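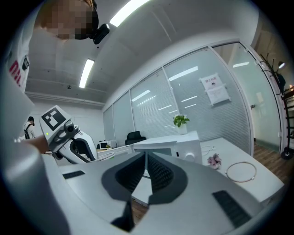
Keeping a pair of hand-held grippers in order
12 July 2018

Oldřich Procházka has maintained the hand-held grippers at Ternier since April. The tools work in pairs, one in each hand, and the operator wears a head strap with a small device clipped to it. Each gripper carries a camera, a square marker on a plate above the housing, and two fingers that close on whatever is being picked up. We asked him to keep to one pair, the one he calls set 3, and to go through what it needs from week to week.

He starts with the marker plate. "If the plate is bent or has crept on its screws, the position of that hand comes out wrong, and it comes out wrong all day. The operator feels nothing." He checks the plate against a flat steel block with a feeler gauge and allows 0.2 mm under any corner. The first plates on set 3 were cut too thin and bowed when the screws were tightened. The present ones came from Lisex and have stayed flat.

The printed square itself gets a dry cloth and no solvent. Procházka used a screen cleaner once, on a spare, and the black went grey in streaks. "The border is what you protect. A scratch in the middle you may get away with. A scratch through the border and I change the print." A new print means a new calibration, and he books an hour for it.

Calibration on set 3 takes 16 poses per hand. The gripper is held still in front of a fixed board, moved, held still again, and so on through the list. He does the left hand first and writes both results on a card that stays in the case. When one hand drifts and the other does not, he looks for a mechanical cause before repeating the poses. Most often it is a knob that has backed off. He has tried thread locker on the knobs and gone back to a paint line across knob and housing, so that any turn shows up at a glance.

The fingers take the most wear. Each has a black grip surface on its inner face, and on set 3 the surfaces are changed in twos. "Never one. You put a new pad against an old pad and the fingers meet off centre. Then you see it in the opening width, because the zero has moved." He cuts the old surface away with a plastic scraper, cleans the face with alcohol, leaves it ten minutes and presses the new one on with a clamp overnight. The pads are supplied by Kastico in sheets and he cuts them with a template.

How does he decide when they are finished? There is a pull test. He closes the fingers on a strip of card with the trigger at a fixed position, hooks a spring balance to the strip and reads the force at which it slips. Below 200 grams, the pads come off. He repeats the pull from the other side, and a large difference between the two sends him back to the finger alignment.

The gap is checked with the fingers at rest and again at full opening. On the right-hand gripper the fingers had been returning slowly, and the logged width lagged behind the real one. Procházka opened the housing expecting a weak spring. The spring was good. A cable tie had been left with a long tail and the tail was rubbing on the linkage. He trimmed it flush, and now looks for tails whenever a housing is open.

Cables and connectors get less of his time than we expected. He coils them loosely, replaces any with a cracked sleeve, and marks the date on the plug end. The indicator light he treats with some caution. "Green says the unit is on and talking. It says nothing about whether the lens is clean." The lens is wiped at the start of each shift with a microfibre cloth kept in a closed bag – one cloth per set.

The wide lens also picks up the ceiling lights, and he locks the exposure before calibrating. With exposure left on automatic, the marker on the opposite gripper can wash out when it is tilted toward a lamp. He would like a matte laminate on the next batch of prints and has two samples on test.

His parts box for one pair holds a spare marker print for each hand, one spare plate, four cut pads, a bag of plate screws, two cables and the 2 mm hex key that fits nearly everything. The exception is the screw behind the trigger, which takes a Torx bit. "I've asked for that to be changed," he says. The request is still open.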